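Diario de una mesa redonda

03/08/2021. Martes, calor, y yo con la mesa del comedor a medio despejar desde el desayuno.

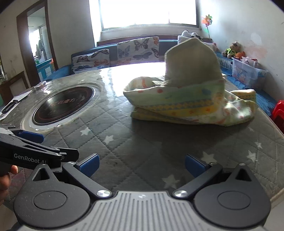

La mesa

Llevo desde enero prometiendo que la mesa va a ser una mesa. Un sitio donde se come. Lina Qudah, que vino a cenar hace un par de semanas, la miró con esa educación suya y preguntó si tenía que apartar algo o si aquello era la decoración. Apartó ella, claro. Yo estaba removiendo el caldo.

La placa de inducción redonda, empotrada a la izquierda, fue idea mía y la defiendo. Cuando compré la mesa, el vendedor de Pladuvero me explicó durante 22 minutos las virtudes de cocinar sentado. Me costó 807 euros y una discusión telefónica sobre el transporte. Cocino sentado en invierno, cuando hay guiso para todos y cada cual pesca lo suyo. En agosto la placa sirve para que las visitas apoyen el vaso encima y yo diga «ahí no» con voz de mi madre.

El mantel gris acolchado, el de rombos con estrellas blancas, está debajo del protector transparente y de ahí no se mueve. Me gusta más de lo que reconozco en público. El protector tiene la virtud de salvarlo de la salsa de soja y el defecto de que a mediodía, con el sol de la ventana, brilla como una pista de patinaje. Tsz-kin Yau sostiene que hay que comer con gafas oscuras. Lo ha hecho una vez, para dejar clara su postura.

La tela

Hoy tocaba doblar la tela de color crema, la de rayas y lunares en tonos pastel. Digo doblar por costumbre. La parte de abajo me queda más o menos extendida y la de arriba se levanta en una especie de montaña que ningún manual contempla. He visto vídeos. Hay una señora que dobla una sábana bajera en el aire, sin mirar, mientras habla de su nuera. Yo con una tela mucho más modesta consigo un accidente geográfico.

Primer intento: esquina con esquina. Las esquinas no eran las mismas. Segundo intento: por la mitad a lo largo, siguiendo las rayas, que parecían una buena guía hasta que llegaron los lunares. Después me fui a por café.

El plan es que acabe en el cajón de abajo del mueble de Stavutano, que cierra mal si se le mete cualquier cosa más gruesa que un pañuelo. Anoto para mí: vaciar ese cajón antes. Hay pilas gastadas, el manual de un ventilador que ya no tenemos y un cordón suelto que debió de pertenecer a un zapato importante.

El papel

En el borde de la mesa sigue la hoja blanca, con una cosa negra encima para que no vuele, y al lado una piecita de plástico transparente. Me conozco. Si la tiro, mañana hará falta; si la guardo, dentro de tres años la encontraré y me preguntaré de qué era. De momento se queda donde está, que es mi método de archivo.

El sofá

Los cojines de mariposas oscuras nunca se ponen de acuerdo: uno de pie en el centro, muy digno, y el otro más abajo, a la izquierda, con pinta de haber cenado demasiado. Los compré en la tienda de Cheng, en rebajas, 245 las dos fundas en la moneda de aquel viaje, que sonaba a fortuna y no lo era.

El extremo derecho del sofá azul pertenece a los peluches blancos. Más allá, el oso de verde y amarillo es el único de la casa que va conjuntado, y tiene al lado otro naranja que no opina. Mi hermana amenaza con mandar más desde Limcombe. Le he dicho que no cabe ni uno. Me ha contestado que siempre se puede usar la mesa.

Pendiente: el cajón, la tela (tercer intento), preguntar a Lina si se dejó aquí la fiambrera, bajar el toldo antes de las doce. Y comprar detergente, que queda para una lavadora corta.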